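首页 剧评 同人 百科 论坛 登录

别再把养母写成背景板

追《Jirnach》追到第二季的人，大概都记得第一集开头那封信。养母在灯下写字，只写了一页，交给赶车的人，然后镜头就转到男主角进城。她在第一季里一共出现了10分钟不到，第二季干脆只剩下别人嘴里的一句“你母亲托我照看你”。

我对这个写法有意见，而且意见不小。

先说剧情本身。Hasalard城禁绝巫术，窝藏术士的人要烧房子、没收田地，这是第一集就交代过的。养母收留过一个逃亡的术士，整整一个冬天，后来又把术士留下的孩子养大。按这部剧自己的规矩，她犯的事比后面大多数被押上广场的人都重。可是编剧把这段放在对白里，用三句话讲完，接下来就去拍比武大会。

比武大会拍得不差，我也爱看。只是一部讲“藏”的剧，把藏得最久的人放在镜头外面，总让人觉得缺了一块。男主角进城以后藏自己的本事，每集都要险些露馅，观众替他捏汗。养母藏了那么多年，邻居就隔一道篱笆，税吏每年十月都来，她是怎么过的？剧里没有一场戏。

有人会说，奇幻剧的观众要看龙和剑，没人想看农妇腌菜。我不同意。第二季最好的一场戏恰恰没有龙：老医师在阁楼上烧掉旧书，烧到一半停下来，把其中一本塞回地板下面。那场戏没有台词，只有一个人和一只火盆。能写出这场戏的编剧，写得了养母。
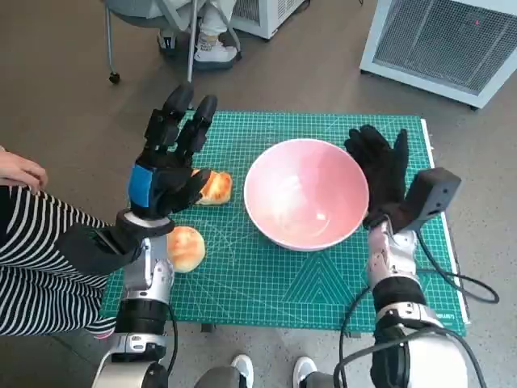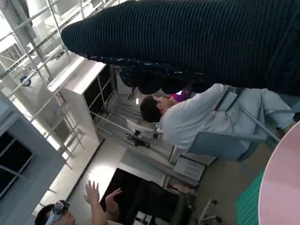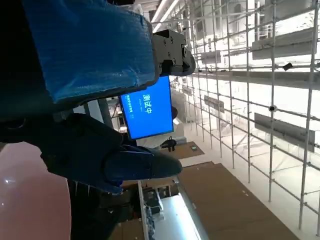

养母在原著里戏份多吗？

原著小说给了她整整一卷，从术士敲门写到孩子离家，税吏搜屋那一章也在其中，改编时全部删去了。

删原著我能理解。Damián Cabral写小说的时候不用管布景和档期，他那一卷从春耕写到落雪，真拍出来要另搭一个村子。剧组的钱花在城堡和龙身上，这笔账谁都会算。但是删掉一卷和删掉一个人是两回事。她完全可以写信。原著里母子通信不断，男主角每次闯祸以后都要给家里写一封报平安的假信，养母每次都看得出来，回信里从不点破，只问他冬衣够不够。这些信放进剧里，一集占一分钟，用画外音就能解决，不用搭村子。

再说另一个问题。养母被删薄以后，老医师的分量也跟着虚了。他收下男主角，冒的是掉脑袋的险，理由只有一个：妹妹来信求他。妹妹是什么样的人，兄妹俩当年为什么分开，术士那年为什么偏偏逃到她家，这些观众都不知道，于是老医师的决定看上去像是剧本需要他这么做。原著里写得很清楚，当年是老医师指的路，把术士送到妹妹门口，自己回城继续给国王看病。他欠妹妹的，也欠那个孩子的。有了这一层，他后来每次替男主角撒谎，味道都不一样。

我还听到一种说法，说留白是高级的手法。留白要先让人知道那里有东西。第一季那封信如果在后面再出现一次，哪怕只是老医师把它从抽屉里拿出来看一眼，也算留白。现在是拍完就忘，道具去了哪里都不知道。

第三季听说要写男主角回乡。我希望回乡的那几集不要又变成强盗围村、主角救人的老套路，养母站在门口哭，哭完送他上马。让她说话，让她对儿子发一次火，让她讲讲那个冬天。原著第286页有她的一段话，她说孩子会走路的第一天，她就把门闩往上挪了一截。编剧照抄就行。

读者评论（4）

灰斗篷：同意信的部分。我一直以为第二季会有回信，等到最后一集也没等到。

托莱多的猫：养母的演员其实演得很好，第一集写信时手停了一下，那个细节我倒回去看了三遍。

plonell老读者：门闩那段我记得，不过我的版本页码不一样，可能是再版重排过。税吏搜屋那章才是全书最紧张的地方，不拍可惜。

小麦地：说得太重了吧，一共就那么几集，主角的戏都不够分。我还是想看龙。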